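Clorico Gripper Kit for Small Arms
From the Sketotus workbench

Price: $400, shipping in the US included
Status: in stock, next batch gets cut in December

Hi and welcome! If you found this page you probably already own a small robot arm, or you have one sitting in a cart somewhere while you work up the nerve. The Clorico is the two-finger gripper I build and sell for arms like that. It's meant for kitchen counters, craft tables and the kind of jobs you'd do at home, and it's the fourth version of something I started because the gripper that came with my first arm couldn't hold a spoon (it could hold a foam block, beautifully, all day long).

I put these together one at a time at Thammasiri, the shared workshop where I rent half a bench and a shelf. Sherif Cherkaoui has the other half of the bench and did all the wiring layout on this version, so if you like how tidy the connector block is, that's him. The printed bits and the cable routing are mine, so you can complain to me about those.

What comes in the box

The gripper body, fully assembled and tested
2 sets of finger pads, one soft and one ribbed
Adapter plate for a standard small-arm wrist flange, with bolts
Main cable with strain relief already fitted
A bag of hook-and-loop ties
Hex key (yes, another one for the drawer)
Printed setup card with the Plollent settings

You don't get an arm or a power supply. Please read that twice before ordering! I've had a few very sad emails.

Putting it on

Set aside 30 minutes the first time. Power the arm all the way down, bolt the adapter plate to the wrist, then slide the gripper on and turn it until the little notch lines up. Snug the bolts in a cross pattern. They don't need to be gorilla tight, and if you crank on them you'll squish the plate and the fingers will sit crooked, which I know because I did it on two prototypes in a row.

Then comes the cable, and this is where I'd like you to slow down a bit. The wrist needs slack. Leave a generous loop standing up off the gripper so the last joint can roll both ways without tugging, and tie the rest of the run down along the arm. It looks goofy at first and you'll want to pull it tight and neat. Leave the loop! Move the arm by hand through everything you plan to ask of it, watch the cable the whole time, and only then snip the tails off your ties.

Plug into the connector block, power up, open Plollent and pick the Clorico profile. The fingers should open, close, and open again. If they only do the first part, check that the connector is pushed in until it clicks.

Living on a kitchen counter

I get asked a lot whether this thing is any good outside of a workshop, so most of my own testing happens on a counter with regular kitchen stuff on it. Lids are my favorite test. A lid with a small metal handle asks a lot of a gripper – the handle is skinny, it's shiny, there's hardly any room underneath for a finger, and if you come in a quarter inch too low you're pushing on the appliance. I use the ribbed pads for that kind of work and the soft ones for anything round.

For round things I like toy food. Play lemons and strawberries come in handy sizes, they don't bruise, and when one rolls off the counter there's nothing to mop up. I'd start anyone there. Put a few on a plate, put a cutting board down as a target, and practice moving them over and back until it gets boring. Boring is when you're ready for a mug.
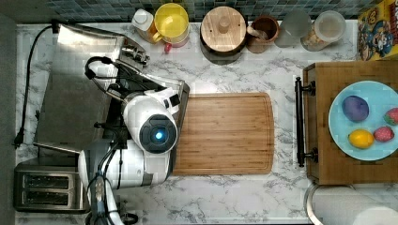
Getting the counter ready

Clear more room than you think you need, mostly behind the arm. The elbow swings out farther than people expect, and it's always the elbow that finds the cereal box. I keep jars and bottles pushed all the way to the backsplash and set up a keep-out zone in Plollent along that whole strip, so the arm slows to a stop before it gets there.

Unplug whatever you're practicing on. A toaster or a cooker makes a great practice object when it's cold and disconnected, and I won't help you do it any other way. Power cords deserve some thought too. A cord lying across the counter is something the fingers can hook, so run cords around the outside of the reach if you can.

Shiny stuff: if you steer the arm with a camera, brushed steel and polished stone can both throw glare. Turning off the light right over the counter and using one from the side fixed it for me.

Speed: keep it slow. The profile ships at a crawl on purpose. Kanokwan Sangkhawat tested this version for me at her place and wrote back that she'd turned the speed up on the first evening and turned it right back down after a run-in with the sugar. Her notes are why the setup card now has the speed setting in big letters at the top.

What it won't do

It isn't waterproof, so no sinks and no reaching over a steaming pot. It isn't rated for touching food you're going to eat either – I haven't had the pads tested for that, and I'd want them tested before I said otherwise. It won't pick up a flat sheet of paper. It will sort of pick up a single dry noodle, if you've got the patience, but I'm not putting that on the box.

It also won't make a wobbly arm steady. If your arm droops when it's stretched out, the gripper adds weight to the end and it will droop more. Try working closer to the base first.

Care and spare parts

Wipe the pads with a damp cloth when they get dusty, because dusty pads slip. Check the adapter bolts after your first week, and then whenever you happen to think of it. Replacement pads are $5 a set, and I'll toss in a few extra ties if you ask. If you crack a finger, send me a photo before you order anything. Sometimes it's only the cover, and I'll mail you a cover for the price of the stamp.

Files for the adapter plate are free to anyone who buys a kit, so if your arm has an odd bolt pattern you can redraw the plate and print your own. Send me what you come up with! I'd love to post a few more versions on the downloads page.

Ordering

Use the order form at the bottom of the shop page and tell me which arm you have in the comments box. I pack orders in the evenings after work and you'll get an email when the box goes out. If you're near Thammasiri you can pick yours up at the bench and I'll bolt it on for you while you wait.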